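Mugs, racks and the great cupboard clear-out

28 October 2018

I've finally made a start on the crockery! It's been on my list since September, when Larysa opened the cupboard over the sink and got a saucer on the foot (no harm done, to her or the saucer).

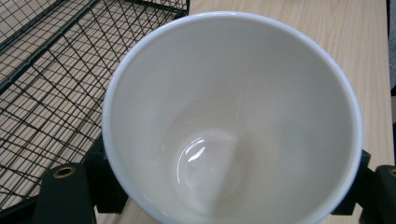
So the rule is that everything comes out, gets looked over, and only goes back if we use it. The plain white cups are staying, every one of them. I know they're a bit dull, but they go with anything and they're a doddle to wash. Even the ones with a few faint marks in the glaze -- I'm fond of those.

The black wire rack stays too. Lev wanted a wooden one, but I like being able to see the table through it, and it weighs next to nothing.

Going to Kaisu: the egg cups, the gravy boat and 2 teapots we never pour from. She's fetching them when she's next over in Bramdale.

Pans next, then the dreaded drawer of lids.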